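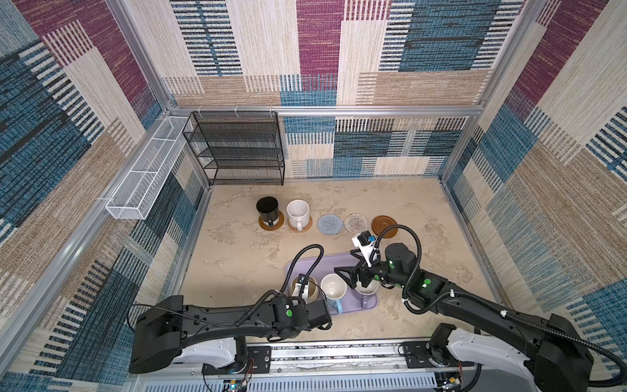 Hanging a heavy woven blanket: sleeve, clips or hook-and-loop?

Textiles and Weaving > Care and Display

plainweave_pat
15 March 2026
I bought a wool blanket last August from Hortensia Arango at the Omport market and I want to hang it in the hallway. It weighs 6 pounds on the kitchen scale. The wall is old plaster over lath, and the spot gets a little afternoon light but no direct sun until late in the day.

I have read through the older threads and they mostly talk about quilts. A quilt has layers and a backing you can sew into. A blanket doesn't. So the question is what to attach it with. The options I have found are a sewn sleeve with a rod through it, the clip rings people use for curtains, or hook-and-loop tape stitched along the top edge with the other half stapled to a board.

I don't want to do anything to it that I can't undo. There is fringe on both short ends and the selvedges are a bit wavy.

millrace
Sleeve. Use cotton twill or washed muslin, hand sewn to the back, catching the weft and going around whole yarns so you don't split them. Leave some slack in the sleeve on the wall side so the rod doesn't push a ridge forward.

Clip rings are fine for a week at a craft show. Over a few months you get scallops along the top, and with wool they don't fully come out.

dorset_lamb
I don't agree about the clips. I have had a blanket up on clips in my stairwell for years. The scallops millrace talks about come from putting the clips too far apart. Set them close together and fold the top edge over before you clip it. When I took it down to wash it, there was nothing to see after a night flat on the bed.

And with clips you don't put a needle in it at all, which seems to be what the original poster wants.

millrace
How heavy is yours? A thin one will forgive a lot.

dorset_lamb
Lighter than 6 pounds, I'll give you that. It is a summer weight.

Hank_of_Garg
I hang things for the guild show in Garg every year and we use hook-and-loop for nearly everything. Here is how we do it.

Machine sew the soft half of the tape to a strip of cotton webbing a bit wider than the tape. Hand sew the webbing to the back of the piece along the top. Staple the hook half to a board that has been sealed, because raw wood will stain wool over time. Screw the board to the wall first, then press the piece on starting from the middle and working out to each side.

The reason I like it is that you can adjust it. A wavy top edge is easy to correct. You lift a section, ease it over a little and press it back. You can't do that on a rod. It will also come off the wall in seconds if you have a leak or a fire.

The stitching is the slow part. Figure an evening.

plainweave_pat
Thanks, all. Hank, what do you seal the board with?

Hank_of_Garg
Water-based polyurethane, a couple of coats, and then let it sit for a few weeks before anything touches it. After that we staple a layer of washed cotton over the top as well. Some people use aluminum instead of wood and skip the sealing. That costs more.

tabbycat_looms
Has anybody asked which way the warp runs? If the blanket hangs with the warp vertical, the warp takes the load and it was under tension on the loom anyway. If you turn it sideways the weft takes the load and it will sag a lot sooner, especially a soft weft. Tapestries are a different matter but this isn't a tapestry.

plainweave_pat
Warp would run vertically, with the fringe at the top and bottom. That leads to another question. What do I do with the top fringe?

tabbycat_looms
Either fold it to the back or let it flop forward over the top. I would fold it back and tack it loosely to the sleeve or webbing. Don't trim it. Whoever owns the blanket after you will be sorry if you do, and so will the price.

Ruthanne B.
Let it flop forward. It looks natural, and folded back it makes a lump.

tabbycat_looms
It makes a lump if you fold it all into one place. Spread out, it lies flat.

Ruthanne B.
We can agree to differ on that one.

oldmillroad
Going to be the dull one and talk about the wall. Plaster and lath will crack if you drive screws in without drilling first. Find the studs. With lath it is hard to do by knocking, and the cheap stud finders get confused by the lath nails. A strong magnet dragged slowly across the wall will pick up the nails, and where they line up vertically you have a stud. Drill a pilot hole, put a piece of masking tape over the spot before you drill, and use a screw long enough to get through plaster and lath and still bite.

If the studs aren't where you want them, a long board solves it, and that is one more point for Hank's method. A rod needs brackets in exact places.

millrace
You can put rod brackets on a board too.

oldmillroad
Sure. Then you have a board and a rod.

Maribel Betancur
I weave for a living and I sell mostly to people who hang the work, so I have some opinions here.

First, the blanket should be clean before it goes up. Dust holds moisture and draws insects. Vacuum both sides through a piece of window screen with the suction turned down. If it was in storage anywhere between August and now, look closely at the folds for grit, bare patches or little cases. If you find any of those, bag it and freeze it for a week or more, let it come back to room temperature in the bag, and do it again.

Second, light. "A little afternoon light" is how every faded piece I have been asked to repair was described to me. Wool dyed with madder or indigo will hold up fairly well. Some of the pinks and purples won't, natural or synthetic. Ask Hortensia what she used. She keeps dye notes and she answers her mail.

Third, on the actual question, I would use the webbing and hook-and-loop. I used sleeves for a long time and went over to tape when I started making larger pieces. Both are fine at this weight. I would not use clips at this weight, dorset_lamb, sorry.

dorset_lamb
No offense taken. I still think people overdo it. It is a blanket. It was made to be dragged around and sat on.

Maribel Betancur
It was made to be supported all over by a bed or a person. Hanging is harder on cloth than using it.

plainweave_pat
I wrote to Hortensia and she says the red is madder and the gray is undyed. She also said take it down for part of the year and let it lie flat. Is that something people do?

Hank_of_Garg
Yes. Half the year up, half down is a good rule if you have something to swap in. Turn it end for end when it goes back up, if the design allows. You would need webbing at both ends for that.

tabbycat_looms
When it is down, roll it. Don't fold it. Cardboard tubes from a carpet store are free if you ask, but cover them with foil or washed muslin first because of the acid. Roll with the right side out.

Ruthanne B.
Not everybody has room for a rolled blanket. Mine are folded on open shelving in the spare room with crumpled tissue in the folds, and I refold them along different lines every so often. They are fine.

fernwick
Can I ask about cost? I priced a ready-made hanging kit from Sketolgate and it came to 317 dollars with shipping for a wide piece. That was more than I paid for the thing I want to hang.

Hank_of_Garg
Don't buy a kit. A board, a roll of tape, webbing and screws should come in under 20 dollars if you already have the staple gun and the finish. Get the sew-on tape. The adhesive kind lets go, and the glue creeps into the wool.

oldmillroad
Seconding the warning on adhesive. I had to pick that stuff out of a rug with tweezers.

fernwick
Is the Brumen webbing any good? The shop here carries it and it comes in 11 yard rolls.

millrace
I use it for sleeves' top edges. It is plain cotton and it is fine. Wash it hot before you sew it on or it will shrink later and pucker your top edge.

plainweave_pat
Update. I went with the board and the tape. The magnet trick worked, and the studs were nowhere near where I had guessed. The stitching took two evenings, not one. I used a curved needle for the second evening and it went faster.

The left side hung lower than the right at first. I lifted it and eased it over the way Hank said and it is close to level now. I folded the fringe to the back. I also put a shade on the hall window.

Ruthanne B.
Glad it's up. I'd have left the fringe forward.

dorset_lamb
What thread did you use on the webbing? I may redo mine when it comes down for washing.

plainweave_pat
Cotton quilting thread, in a gray close to the blanket. The idea is that the thread should break before the wool does. Maribel sent me a message about that after I had asked about polyester.

millrace
Right on the thread. If you ever do put up a second one, try a sleeve and tell us how it compares.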